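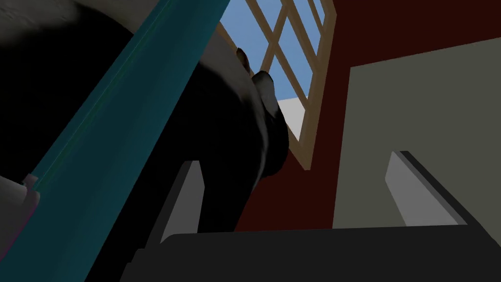

When the robots came to the Plulthorpe service center last October, I expected to write a grumpy column about it. I've spent most of my working life around people who fix, fetch and carry, and I know how these stories usually go. So I'm a little surprised to be this excited!

Plulthorpe does housekeeping and light repair for rental homes, and it now teaches its machines in simulated rooms before they go anywhere near a customer's kitchen. The people doing the teaching are the same crew who used to drive the vans. Mohcine Morsy drove one for years. These days he sits at a desk with a hand controller, taking an arm through doorways and along walls, over and over, and he talks about door clearance the way other people talk about fishing.

What I love is how much of his old job has come along with him. He knows how you approach a door that sticks, and which corner to check first in a room you've never seen. None of it was ever written down. Now it gets recorded, argued over and named — there is a wrist turn the whole team calls the Cletita, after the van route where Morsy picked it up. 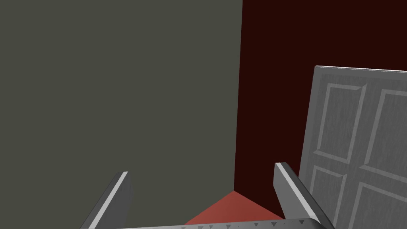
A gripper near a paneled door in one of the simulated rooms.

Last month the team logged 3,789 practice runs and threw out 1,612 of them. I think that second number is wonderful. Somebody with real experience looked at each of those and said no, I wouldn't do it like that. Management let the "no" stand, and that matters more to me than any speed chart.

There are things I'd push on. Pay moved up one grade for the teachers, and it should move again, given that their know-how is now inside the product. The 3 people still on the Nivard route want a turn at the controllers and haven't been given a date. And 120 minutes at a stretch is too long to stare at a screen, as anybody in that room will tell you.

But go and listen to them at the 4 p.m. review. Amrani, the firm that supplies the arms, sends an engineer, and she spends most of the hour taking notes while former van drivers explain hallways to her. I'd like to see that meeting in a lot more buildings.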